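Odow Cup-and-Stick Set: README for the jaw-width fault

Maintained by Luana Sales. Fault analysis by Ronaldo Coutinho.

Status

Usable with care. The jaw-width channel of the right gripper is wrong in part of the set. Read the section called "What went wrong" before training on anything in the folder named december_b.

Contents

The set holds 3727 episodes of two-handed table work recorded with the Rireck hand-held grippers. An operator holds one gripper in each hand and works on objects on a white board laid over the table. Tasks involve a ribbed cream cup and a thin wooden stick: putting the stick in, taking it out, moving the cup, passing the stick from one gripper to the other.

Each episode has a head view, a view from each gripper, the pose of each gripper, and the jaw width of each gripper in millimetres. All episodes in december_b were recorded at station 5.

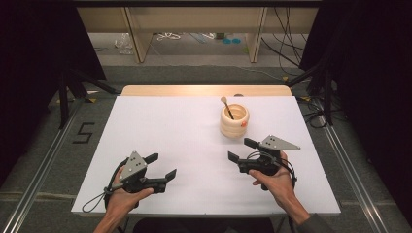 Episodes start when the operator presses the foot switch and end when it is pressed again. The operator is asked to open both grippers fully at the start and hold them open for a moment. The fault was found from this opening pose, so please don't trim it off if you make your own copy.

What went wrong

In 135 episodes the right gripper reports a jaw width that stops changing while the fingers are still moving. The value freezes, stays flat, then jumps to the correct figure. The longest freeze is 4 seconds. Nothing was written to the log, and the automatic checks passed because the number itself was always within range.

Coutinho noticed it when a policy trained on the set kept closing on the cup too late and pushing it over. He replayed the training episodes next to the gripper views and found several where the fingers were plainly closing and the width channel said they were open.

The cause was the encoder cable on the right gripper. It had been wound tightly round the body to keep it out of the operator's way, and turning the wrist put strain on the connector. When contact dropped, the Irkano driver repeated the last good value and raised no error. We had assumed it would send an empty value. The left gripper has its cable in a free loop and shows no freezes.

Poses are not affected. They come from the tracked markers on the grippers and don't pass through that cable. The video is not affected either.

How to spot a bad episode

Compare the width channel with the gripper view. With the jaws fully open, both finger pads should sit well apart at the two sides of the picture, with clear board between them. If the width says open and the pads have come in towards the middle, the value is stale.
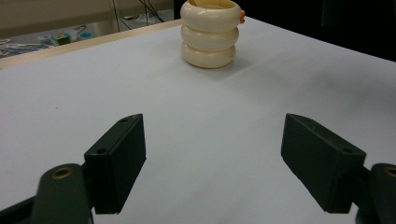
A script called find_stale_width.py does a first pass. It flags any stretch where the width doesn't change at all for longer than half a second during a wrist movement. A sound reading always has a little noise in it, so a perfectly flat line is suspicious. The script also flags episodes where the operator was holding still with the stick gripped, and those have to be cleared by eye. Sales went through all the flagged episodes by hand and the result is in stale_width.csv.

Fixes

Both cables now run in a loose loop with a clip at the handle. The driver writes an empty value on lost contact and the recorder stops the episode with a beep. The Toledo site has the same grippers and had 3 units wound the same way; these have been changed.

We have not filled in the missing widths. An attempt to estimate them from the video gave errors too large near the closed position, where it matters most.

Advice for users

Leave out every episode listed in stale_width.csv if your model uses jaw width as an input or a target. If you only need poses or video, you can keep them.

Do not run a policy trained on the unfiltered set on an arm with people in reach. A late close followed by a sudden jump in the width command can snap the fingers shut at full speed. This happened once on our test arm, with the force limit on. The stick broke and no one was hurt.

Known gaps

The start of each freeze is marked to the nearest video frame, so it can be slightly late. Episodes recorded before the foot switch was fitted have no opening pose and were checked only by script. Reports of further bad episodes should give the episode number and the time within it.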